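Budgeting for a robot cell to do computer teardown and refurb – what am I missing?

Posted in Workshop & Automation by Gallardo_bench
3 answers

Hi all. I look after the bench side of a small refurb outfit in Plesgate. We take in ex-office towers and workstations, strip them, test the bits, and put the good ones back together with upgraded processors and memory. It's fiddly work and my wrists are cactus by the end of June every year when the offices clear out their old gear.

The boss has finally come round to the idea of an arm on the bench and has asked me for a proper equipment plan. I've been dreaming about this for ages so of course now I've got no idea what to write down! The arm is the easy line, you just get a quote. It's everything around it I'm worried about – tables, fixtures, fingers, cameras, spares, and all the time spent teaching the thing.
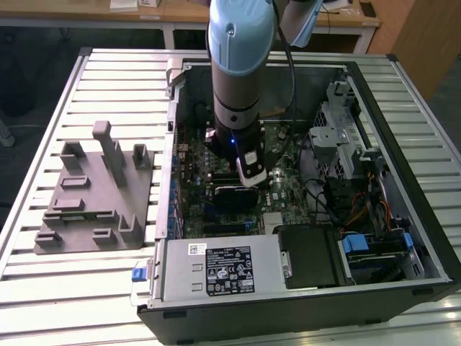 Tower on its side, side panel off, arm coming straight down over the board.

What I'd like to know is how people split the money. Do you spend it on the gripper or on the fixturing? Is a slatted aluminium table worth it over a bolted steel bench? And has anyone got processor handling going well enough to put in a plan without looking silly? Every model we get has the guts in a different spot, so I'm scared of paying for fixtures that suit one case and nothing else.

We'd be doing up to 3000 units a year if that helps.

Sendville_Refurbs

G'day, we went through the same thing, so have a few lessons for free (they weren't free for us).

Get the slatted table. You'll move your fixtures more than you think, and with slots you undo a couple of bolts and slide. We started with a drilled plate and I was forever wanting a hole a finger's width from the nearest one. Print your fixture plates in house too, and put the printer in the budget as its own line. Ours paid its way before the arm did.

For the gripper, look hard at the reach of the fingers. Memory is the job that catches people out, as you've got a module standing up beside its neighbours, latches at the ends, and the processor socket close by. A fat gripper body that looks fine in the brochure can end up resting on something it shouldn't.
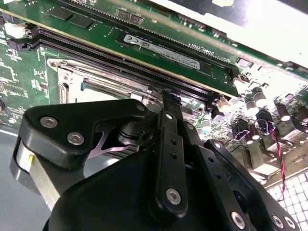 So ask for the finger length past the body, and the width of the whole thing when it's open as well as closed. Take a tape measure to your tightest chassis and write the number on the quote request. We didn't, and we bought 2 sets of fingers in the end, with the first set now living in a drawer.

Other lines I'd put in:

Spare finger pads, lots of them. They wear and they pick up grime.
A box of scrap boards to practise on. Cheap, and you will wreck sockets.
Cable protection for anything running down the outside of the arm.
Lighting. Metal cases throw glare everywhere and a cheap diffuser fixed more for us than a pricier camera did.
Your own hours. I'd allow double whatever you first think of, then have a lie down.

On processors, yes, you can plan for it, but put it last. Do drives and memory first.

junudska_tinkerer

Just buy a second-hand arm and work it out as you go. Ours cost less than the van. Sockets are the hard bit, good luck mate

Plesgate_Automation_Nerd

I'll add to the Sendville answer, as I agree with most of it but I'd spend the money in a different order. I wrote up our processor trials in more detail a while back and I'll paste in the part that matters for budgeting.

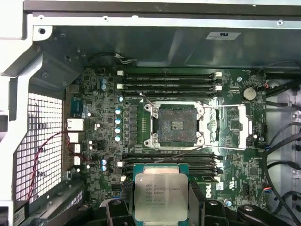

971 words in the original, shortened for this post

Processors are held by two opposite edges, so the pads matter far more than the grip force on the spec sheet. We tried a few pad materials and I'd set money aside for that kind of mucking about. The other cost is vision. A camera down at the wrist gets you a close look at the socket and the part together, while one fixed over the table gives you the lay of the whole case. I'd buy both. If you can only afford one to begin with, get the wrist one and leave a mounting point for the other.

I'd also budget for a proper vacuum pick-up tool to compare against fingers. We kept the fingers, but the boss wanted the comparison on paper and yours might too.

As for fixtures suiting only one case, pick your most common model and plan the first 6 months around it. Pull your intake records and see what turns up most. For us it was one family of Dell workstations and it made the whole thing look affordable.
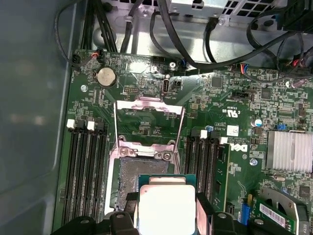 How I'd stage the spending

Stage one: arm, table, gripper, wrist camera, printer, scrap boards. Work on drives and memory only.

Stage two: overhead camera, second set of fingers, pads, lighting. Start on processors using dead boards.

Stage three: more fixtures for the next most common cases. Hold this money back until stage two is behaving – ours took ages and I was glad we hadn't spent it.

Put the service contract in as a yearly cost and keep it out of the purchase price, or it'll vanish from next year's budget. Ask me how I know.

Happy to send over our spreadsheet if you message me. It's ugly but the formulas work.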